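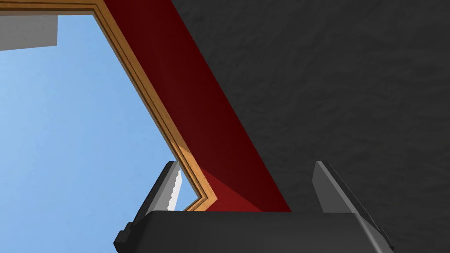 5 min read

The treehouse at the end of Edlow Lane has a porch, a mail slot and a bell that can be heard three yards over. Fares Nimri built it with his two daughters over one very long spring, and when he walks me out to see it he starts with the bolts.

"Everybody wants to see the porch," he says. "Look at these first!"

They are worth looking at. Each one is a thick steel tree bolt with a collar, set deep in the trunk of a big old oak, and the beams rest on them with a sliding bracket so the tree can sway without pulling the floor apart. Fares had planned to nail the whole thing up in a weekend. Then he talked to Despina Perić, an arborist who has looked over more backyard trees in Harb than she cares to remember, and she talked him into doing it properly.

Treehouses are having a wonderful moment in this part of the state. Drive through Harb or the hill streets of Nurkura in June and you'll spot them everywhere – plain decks with a rope ladder, little cabins with shingled roofs, one that looks like a lighthouse. Kids who have a treehouse use it. They read in it, fight in it, eat lunch in it and hold meetings that parents are not allowed to attend.

They can also fall out of it, and so can the neighbor's kids, and that's where homeowners get nervous. It shouldn't put you off. Most of what makes a treehouse safe gets decided before the first board is cut.

Start with the tree. Despina likes oak, maple and beech, and she wants a trunk that is sound all the way around. Mushrooms at the base bother her. So do dead limbs high in the crown, a fresh lean, or soil that has started to crack on one side. A full visit takes her an hour or so and she has turned down some gorgeous trees. "I'd sooner disappoint a dad than a mother-in-law," she told me, and then wouldn't explain.

Then there's height. Noura Salameh, who has designed play spaces for schools and now does mostly backyards, keeps her platforms low, and she puts real thought into what's under them. Grass packs down hard after one summer of running feet. She digs out a wide bed and fills it with wood chips, deep enough to sink your hand into, and tops it up every spring. Her railings have upright slats, close together, with nothing a small foot can use as a step.

She is also firm about ropes. A climbing rope gets fastened at both ends. No loose loops, no jump ropes tied to the railing, and bike helmets come off before anyone goes up the ladder, as a chin strap can catch.

Now the paperwork, and please don't skip this bit. Tala Abu Hammour handles home policies at Finport, a small agency on the main street, and she wishes people would call her before they build. Some policies treat a treehouse as another structure on the property, like a shed. Others have questions about it, and a few want a photo of the railing. Liability is the part she spends the most time on. If a visiting child breaks a wrist, the coverage for injuries to guests is what you'll be leaning on, and plenty of people have never checked their limit.

She suggests asking the town about permits in the same week. Harb wants a drawing for anything with a roof. Nurkura cares mainly about how close you are to the fence – 15 feet is the rule on most lots – and the clerk's office will tell you over the phone.

Fares spent $1,244 on lumber and hardware, and another $900 on pruning and the bed of chips. He had the permit in hand before the beams went up, and his premium stayed where it was. Ferhat Kaplan, who lives next door, lent him the good ladder and has been given his own knock.

Every spring Fares goes up with a wrench, checks each bolt, runs a bare hand along the railings for splinters and looks for bark growing over the brackets. His younger daughter holds the flashlight. This year they found one loose stair tread and a wasp nest the size of a walnut, and they had both sorted out by lunch.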